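The Plilamon Crossing
by Siebe Van den Broek

1.

Missed the first ferry. Of course he did. Timo Kuhlmann stood on the slip at Plilamon with one shoelace gone and watched it get small.

"There's the late boat," said the woman in the ticket hut.

"How late?"

She shrugged. Shut the window. Opened it again to say that the café did soup, then shut it properly.

He had the letter in his coat. Two pages, his uncle's writing, all slopes. Reinhold Hamann, eighty and furious, leaving the island house to Timo on condition he came and asked for it in person. Before the end of April. No phone, no email, no solicitor. In person, and sober, and with decent shoes. Well. Two out of three.

The soup was leek. He had it by the window and read the letter again, though he new it by heart by then.

2.

The late boat was the Povavum, and she smelt of diesel and wet dog. No dog that he could see. There were 24 seats and one other passenger, a woman with a cello case wedged between her knees.

"Sabine Rothe," she said, when the silence had gone on too long. "You're the nephew."

"How do you know that?"

"You've got his ears."

He put his hat on. She laughed, and then the swell caught them side on and neither of them said anything for a bit. He held the rail. She held the cello. Spray over the glass, grey on grey, and the engine coughing like it wanted to tell them something.

"He's not well," she said at last. "I play for him in the evenings. He says it's dreadful."

"Is it?"

"Quite bad, yes."

Then lights. A short pier, a man on it swinging a torch. That was Lutz Schwerdtfeger, who ran the post and the pub and the only car. He took Timo's bag without asking and threw it in the back on top of a crate of onions.

"You're late," said Lutz.

"I missed the –"

"He said you'd be late. Had a bet on it. I owe him 300 now."

They drove. No streetlamps, the hedges leaning in, Sabine humming in the back. Timo tried out sentences in his head. Dear uncle. Hello, uncle. Look, I know what I said at the funeral. None of them any good.

3.

The house was number 77, on a road with no other houses. A private joke, Lutz said, and wouldn't explain it.

Reinhold was in the kitchen, in his overcoat, with the back door open to the weather. Smaller than he used to be. He looked at Timo's shoes first.

"Where's the lace?"

"Lost it."

"Careless."

"Yes."

The old man thought about this. Wind went round the room and moved the calender on its nail. Then he pushed out a chair with his foot, the one by the stove, the good one, and Timo sat down in it and found he couldn't remember a word he'd practised.

"Your mother's chair, that," said Reinhold.

"I know."

"She'd have caught the first boat."

"She would," said Timo. And then, because it was dark out and he was tired, "She'd have been sick on it, though."

A noise. It took him a second to see that his uncle was laughing.

Sabine got the cello out. It was, as promised, quite bad. Lutz peeled onions and wept. Somewhere in the second tune Reinhold reached over and put something on the table by Timo's hand, not looking at him. A bootlace, brown, still in its paper band.

"Keep that one," he said.
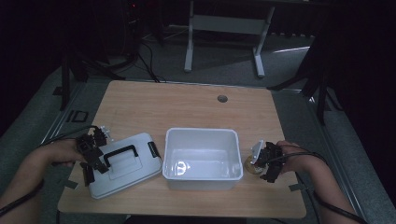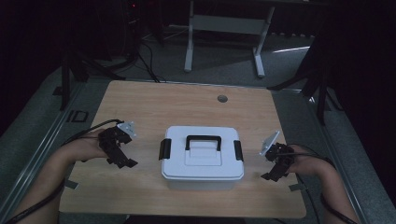
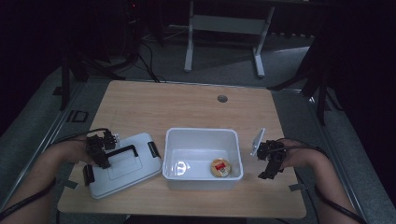
A white box with a lid, on a light wood-grain table.

More stories by Siebe Van den Broek

Kashyap's Umbrella – a short one, mostly rain
The Rondent Road – in two parts, second part soon
Posted 17/02/2026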